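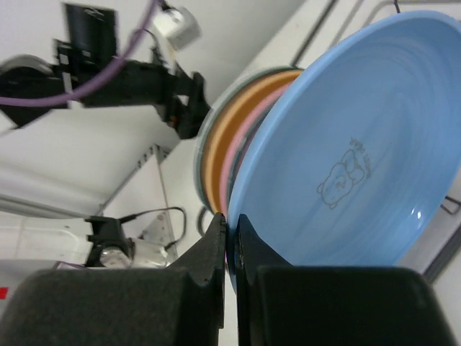 Talks > Community evenings > Speaker notes

Bernadette Coughlan
15/04/2021
66 shares | 40 comments

Okay, start with the soup story. Wait for people to sit down first (they always come in late with coffee).

So when I moved to Brilgate I knew my landlord and the guy at the gas station, and that was it. I lived there two whole years like that! Then somebody stuck a note under my door saying there was a street supper on Giltement Road, bring a dish, and I almost threw it out.

Pause. Ask for hands: who's eaten with a neighbor this year?

My first dish was lentil soup and it was awful. I forgot the salt. People ate it anyway, and a man from the Bezerra building gave me his mother's recipe on the back of a parking ticket. I still have it – hold up the ticket here, DON'T forget it in the car again.

Now the how-to part, keep it quick. Pick your street and stick to it. We put out around 200 flyers the first April, and the ones we handed over in person did way better than the ones in mailboxes. Start early, five o'clock, so the kids can come. Plates that can take a drop are your friend. 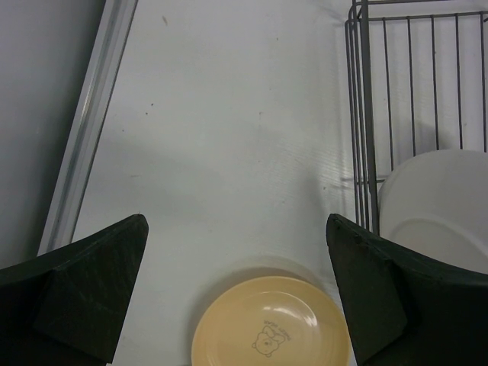
Somebody at the Nunolov talk asked whether you really need a sign-up sheet, and couldn't you just let people bring whatever they want. Good question, use it again. We tried it both ways. Without a sheet we got nine potato salads and no bread, and it was still a great night!

Then go to the part about rain.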